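Why I Picked Clicking as My Topic
Final report, Intro to Human Factors
10 Jun 2019

So my original plan was to write about office chairs, and then I spent one evening trying to find a paper on office chairs that I could get through without falling asleep, and that was the end of that. What I ended up with is noise in shared study rooms. I like it a lot better (and I already complain about it for free).

The question was pretty simple. Which small sounds bother people most when they're trying to read? I didn't want to look at big stuff like construction or somebody's phone going off. I meant the little sounds: pens, chip bags, zippers, typing, clicking.

I did the whole thing in the study lounge on the second floor of Hoàng Hall, which has carpet on one side and bare floor on the other. That gave me two rooms in one, sort of. I put a paper survey by the door and left it there for two weeks in the spring. The form had a list of sounds, and you rated each one from "didn't notice" to "had to leave." There was a blank line at the bottom too, and wow, people used it! I got whole paragraphs about sniffling.

I also wanted real sound levels, so I used a free meter app called Drumix on my phone. It saved 618 readings before I ran out of storage. My instructor pointed out that a phone isn't a proper meter, and she's right, so I only compared readings with each other and never treated them as true decibels.

Chip bags came out as the loudest thing on my list, no contest. But loud and annoying didn't line up the way I expected. Typing was louder than clicking on the meter almost every time, and people still rated clicking as worse. A lot of the comments said typing "turns into background" but clicking never does -- you keep waiting for the next one.

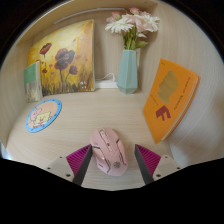

I think the waiting part is the real finding, if I get to call it that. A steady sound is easy to tune out. A sound that stops and starts keeps pulling you back to it. The carpet side of the lounge got nicer ratings overall, though it's also the side with the good lamps, so I can't say it was the carpet.

If I did this again I'd make the survey shorter and skip the Triment spreadsheet template, which ate one whole column of my answers and caps you at 2,000 cells on the free plan. I'd also ask people where they were sitting. I forgot to put that on the form, and I had to guess the side from which stack the sheet was in.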